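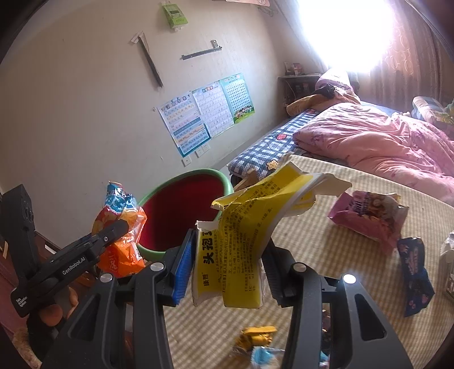 Quinlan Tasting Evening: Project Report
Annatjie Oosthuizen
Events and Hospitality, second year
Submitted Feb 17, 2022

1. Background

The task for this module was to plan and run a public event for a small drinks business, and to report on ticket sales, staffing and guest feedback. I worked with Quinlan, a cider maker with a taproom at Dudomgate. The taproom is open four evenings a week and has a kitchen that serves cold plates only. The owners wanted a ticketed evening in November, when trade is slow between the harvest weekend and the Christmas markets.

I had a budget of 300 pounds for everything except the cider, which Quinlan supplied. My supervisor agreed the brief on condition that I handled the bookings myself.

2. The event

The evening was a guided tasting with food, followed by live music. Guests tried the dry, the medium and a perry called Bolo that had not been on sale before. Each drink came with a small plate. The music was a fiddle and accordion duo who played two sets with a break for the raffle.

I first planned a quiz instead of music. The taproom manager pointed out that the pub across the road already runs one, so I dropped it. I should have found this out before I wrote the first draft of the poster.

3. Tickets and publicity

Tickets were sold through Clender, the booking page the taproom already uses for private hire. The room is licensed for 100 people, and we put all 100 places on sale in one batch. Posters went up in the library, the leisure centre and two cafes. The taproom put three posts on its own page and I wrote the text for them.

Sales were slow for the first fortnight and then picked up after the post that named the musicians. The last places went two days before the event. The booking page recorded 199 visits in total, so a fair share of people who looked did go on to buy. I cannot say how many of those visits were the same person coming back, as the page does not show it.

One problem was the food form. Guests were asked to tell us about allergies when they booked, but the question was on the second screen and could be skipped. Several people skipped it and told the bar staff on the night. The kitchen coped, but two guests waited until the second drink for their first plate.

4. Staffing on the night

There were two people on the bar, one in the kitchen, and me on the door. I had asked for a second person on the door for the first half hour and was told it would not be needed. It was. Most guests arrived in the ten minutes before the start, and the queue went back to the car park. We began late and shortened the first music set to make up the time.

Serving the tasting glasses at the tables worked well. The manager had wanted guests to come up to the bar - we tried that with the perry and it took nearly twice as long.

5. Feedback

Paper cards were left on the tables. Most of the comments were about the music and the perry, and nearly all were kind. The complaints were about the queue, the cold end of the room near the doors, and the size of the plates. One guest asked for a printed list of the ciders to take home.

6. What I would change

The allergy question should be on the first screen and should need an answer. Doors should open half an hour before the tasting starts, with two people checking names. I would also spend less on posters, as only a few of the cards mentioned seeing one.

Quinlan has asked for the plan and the staffing sheet so that they can run a spring tasting. Both are in Appendix A, with the budget in Appendix B.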